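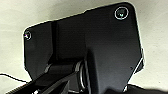
I've finally moved my little island game over to the new lighting system in Trundadus, the engine I've been using since I gave up on writing my own, and I'm so pleased with it that I have to tell someone! The old version had one great weakness, and it was dark things. Anything black came out as a hole in the world. Think of a matt black metal plate against an off-white background: your eye still finds the shape straight away, mostly from that thin bright line along the bevelled edge and the bit of soft shadow next to it. My old renderer gave me neither. Now I get both, and the harbour gates look like gates.

The upgrade itself took an evening. I had 943 materials in the project (yes, I know, I never delete anything) and the converter got through all but the hand-written ones without a grumble. The water shader needed proper work, and Anika Achterberg very kindly sent me her notes on how she'd done hers, which saved me days.

Then there's the baking. My largest map used to take 229 minutes, so I'd start it before bed and hope. With the new baker it's done in about 100, and I can carry on placing trees while it runs. Trees! While it bakes! I did have one crash, when I tried to load the cave level with the preview window open, so close that first if you're trying this at home.

A few settings I've landed on, for anyone following along: bounces at four, shadow softness just under halfway, and bevels on everything bigger than a teacup. That last one is the big change for me. A tiny rounded edge costs next to nothing and gives the light something to catch on.

Next up is the lighthouse, which has a rotating lamp and 300 panes of glass, so wish me luck. Darnell Ostrowski reckons I should fake the reflections. I'm going to try it the proper way first.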